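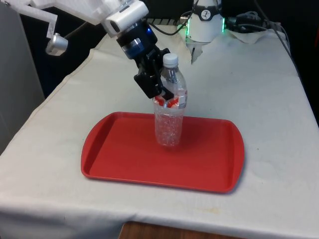 Tray Service and Drinks: Progress to Year End

Report to the Pitico fund, 2023-12-30

This report covers the meal room at Prolholm from August to the end of the year. The grant of $3,000 was for trays, table linen and a supply of bottled water, so that people who find it hard to stand in line can be served at the table.

Spending so far

The trays came from Tustach. We ordered 41 red ones with a raised rim, and they are all in use except 4, which arrived with cracked corners and went back. The supplier has agreed to credit us. Off-white cloths were bought for the tables. They show stains quickly and we are washing them more often than planned, so laundry is over budget. We will move money from the printing line to cover it.

Water is bought by the case. We keep 200 bottles in the storeroom and reorder when the bottom shelf is empty.

How the tables are served

The tray is set down first, flat on the cloth, and the bottle goes on after that. It stands upright near the middle of the tray with the cap on. Carrying a tray across the room with a bottle already standing on it led to spills of food in the first weeks, and we stopped doing it in September. Caps are left closed unless the guest asks for help.

The soup days are still slow. Bowls and bottles compete for space, and on those days we put the bottle on after the bowl has been cleared. Guests have asked for water earlier in the meal, and we have not settled this yet.

Other matters

The bakery order from Hứa now comes in the morning, which leaves the side counter free at lunch. The second cart has not been delivered. We have asked twice for a date.

Next period

We plan to buy a second set of cloths in a darker color, replace the returned trays, and try a smaller bowl on soup days. No further money is requested at this stage. Receipts are attached in the order they were paid.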